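The Pantry Jars, One Shelf at a Time

Photo gallery, updated in June

I've been promising this page to the folks on the food storage board for ages, and I finally sat down and put it together! It covers the jars, the bottles, the tubs, and all the things I keep in them, plus a fair amount of grumbling about lids. Everything lives in a closet off the kitchen that used to hold coats. (The coats are now on a hook in the hall and they're fine.)

A little background for anyone new. I started decanting when I got tired of paper flour bags leaking on everything. One shelf became two, then I bought a secondhand rack at a restaurant closing sale, and now I have 9 shelves and opinions. I cook a lot of beans and grains, I bake bread most weeks, and I buy in bulk from Queiroz, the little dry goods store by the train station. They sell out of big bins with a scoop and let you bring your own containers, so long as you weigh them empty at the counter first. Please weigh them empty. I once paid for a jar I already owned, at lentil prices.

Last time I put up a page like this it got 3,759 visits, mostly (I think) from people looking for how to get old labels off glass. So, before anything else: warm water, dish soap, leave it in the sink overnight, then rub whatever's left with cooking oil and wash again. There you go!

What's on the shelves right now

Top shelf is for things I almost never reach for. Tapioca pearls, a bag of dried corn husks from last winter, the good cocoa I'm hiding from myself. You need the step stool for this one.

Second and third are flours. Bread flour goes in the biggest tubs, the square Norer ones with the flip lid, and whole wheat and rye get the medium size. I like square for flour since they go right up against each other and the wall. The Norer lids do get stiff after a year or so. I run mine under hot water and work the hinge back and forth and they loosen up for a while.

Fourth is rice. I keep three kinds going, and I refuse to apologize for the sushi rice, which I use for everything except sushi.

Fifth is beans, my favorite shelf by a mile. I fill these right to the top because I like how they look. Black beans, pintos, chickpeas, and some speckled ones I grew myself that never made it into a pot because I keep saving them for seed. The biggest jar of pintos weighed 1,404 grams the last time I had it on the scale, glass included.

Sixth is pasta, and I'm losing that battle. Nothing is the same length! Spaghetti gets the tall Vutix cylinder, and the rest goes in whatever's clean.

Seventh and eighth are small stuff: seeds, salts, sugars, cracked grains, spices in quantity. This is where I've been spending my evenings lately, pouring things from one container to another like a kid in a sandbox. The bottom shelf is dog food and potatoes (separately).

The pictures

I'll get more up when I have better light in the closet, where I'm currently working with a clip-on lamp.

Small stuff, close up
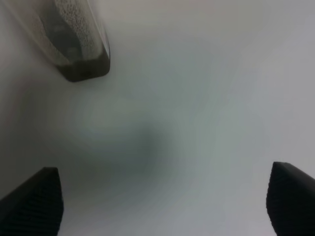

A clear one with something grainy in it, all tan and cream and brown. I could look at those speckles all day, and it's exactly why I went see-through for the small stuff.

Notes on pouring and filling

Since I get asked a lot, a few things I do when I'm moving dry goods around.

Tip the container slowly and give it a quarter turn every so often. Seeds and coarse salt like to hang up on one side and then come down all at once, usually past the bowl.

A sheet of paper folded into a trough beats every funnel I've bought, including the Sarkon set with the three sizes. The smallest of those clogs on anything bigger than table salt. The large one is great for rice, though, so I kept it.

Put a rimmed baking sheet underneath. Whatever escapes goes straight back in the jar.

Dry the jar all the way. I wash at night and leave them upside down on a towel, then turn them right side up after breakfast and give them until the afternoon.

Write the date on the bottom with a grease pencil. It wipes off with a dry cloth, and you don't end up with labels to soak (see above!).

Still to come

Spice drawer, the freezer bins, and a proper page on the bean seeds with planting notes. I also found a box of 166 canning rings in the basement that came with the house, so if you're local and you need rings, please write to me. I'm begging you.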